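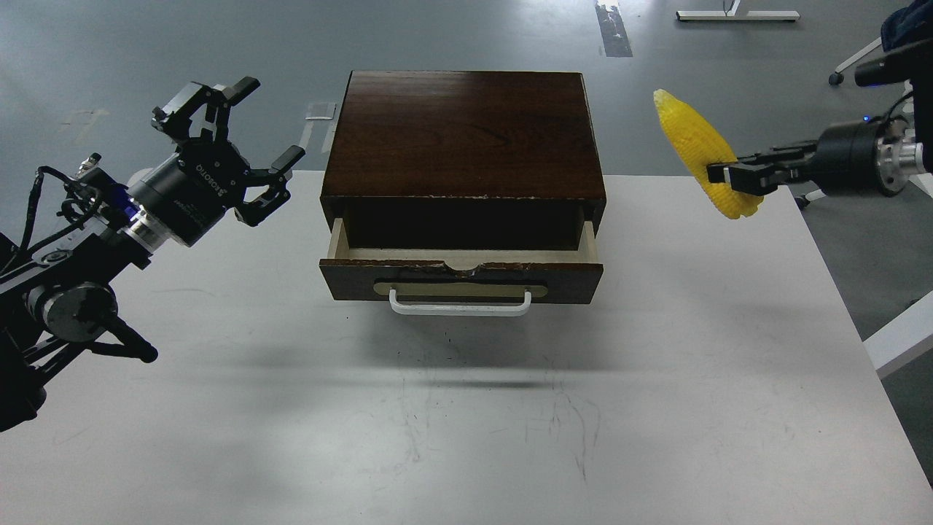
Reviews > Workshop > Glues and fillers > Castamik two-part wood filler

We use cookies to remember your settings. By staying on this page you accept them.

Castamik two-part wood filler, tested on old furniture
September 2020

I repair small furniture as a hobby, mostly pieces which I get cheap because a corner is missing or a drawer does not run well. For many years I used the ready-mixed filler from a tube. It is comfortable, but it shrinks, and in a deep hole you must come back two or three times. In February I bought the Castamik set and now I have used almost all of it, so I think I can say something useful.

In the box there is a can of brown paste, a small tube of hardener and two plastic spreaders. The spreaders are too soft. I threw one away the first day and took an old putty knife. The instructions are printed inside the lid, in very small letters, and when the lid gets dirty you cannot read them any more. Copy them on paper before you start.

The mixing is the difficult part. They say a ball of paste like a walnut and a line of hardener as long as the ball is wide. With this quantity I had roughly 20 minutes before it became stiff in my cellar, and much less when I worked upstairs in summer. If you put too much hardener, it goes crumbly and you have to throw it away. I lost three portions like this before I got the feeling for it.

After 30 minutes you can shape it with a file, and this I like very much. It cuts clean and does not pull out of the edge. I rebuilt the foot of a night table and two corners of a sewing box, and drilled a pilot hole through one of the corners -- it did not split. The screw holds, but I would not hang a door on it.

The color is the weak point. "Walnut" on the can is more like milk chocolate, and it takes stain badly. I tried an oil stain and also a water stain from Suten, and in both cases the repair stayed lighter than the wood. What helped was to paint thin dark lines over it with a small brush, then shellac on top. From one meter you do not see it. From close you do.

The smell is strong. Open a window, and do not leave the mixed rest in the kitchen bin, as I did.

For comparison I also had a can of Jenik filler. It is smoother and better for fine scratches, but on an edge that people touch every day it broke again after some weeks. The Castamik edges are still good.

I ordered mine from Carrilho, item 1308, and it came well packed. The hardener was finished long before the paste, and they do not sell it separately. I wrote to ask and got only a polite answer -- no tube. For this I take one star away.

Four stars from five. For corners and feet I will buy it again, for a visible top I would not.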